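From: Senyo Sulemana
To: club list
Subject: Re: [robotics-club] Power supply task, status and what we need by Wednesday

Neelam Gautam wrote:
> Can somebody send a short status on the Trakico entry? I have to tell
> the school whether we want the room in June. Specifically:
> - is the layout final
> - are we still recording by hand or is the policy running
> - what do the new members work on

Neelam, answers below in your order. Yes, please book the room.

1. Layout

Final unless the rules change again. The cardboard box with the dividers stays up against the near rail, the clear tray goes behind it inside the white rails, and the 备料区 card marks the prep area. I know the box edges are ragged. Leave them. Hamdy trained on the old clean box and it did badly when we swapped in a torn one, so please don't trim or tape anything.

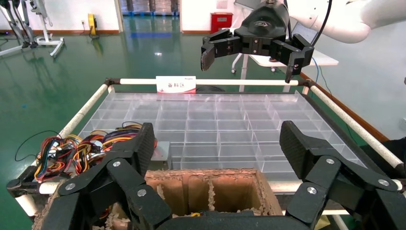

2. Recording

Still by hand. We have almost 200 episodes and I want another 100 before we train again. The units themselves are easy to hold. The wires are the hard part, and most of the episodes I threw out had a connector snagged on a divider or on the next bundle. When you lift a unit by its cables, go straight up until all the wires are clear of whatever is next to them, then move sideways. Slow is fine. The limit in the rules is 30 minutes and we have never come close to it.

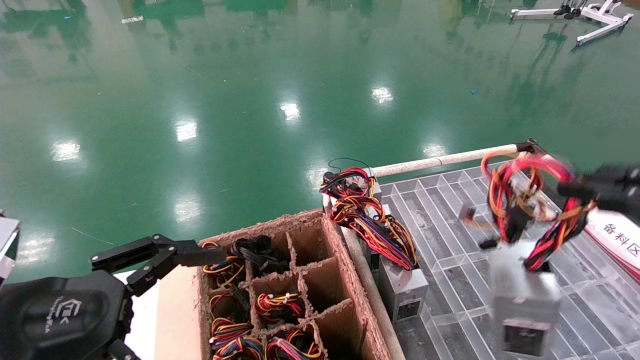
Larkelano also showed me that if you lay the bundle over the top of the unit when you put it down, the next pick is easier. I would like everyone to do it that way so the data is consistent.

3. New members

There are 4 of them. Two can label episodes using the sheet in the Venesura folder. The other two should sit with me and learn to drive the arms. They need to have read the safety page first, including the part about the stop button.

Send me your hours by Wednesday and I will put the schedule together.

Senyo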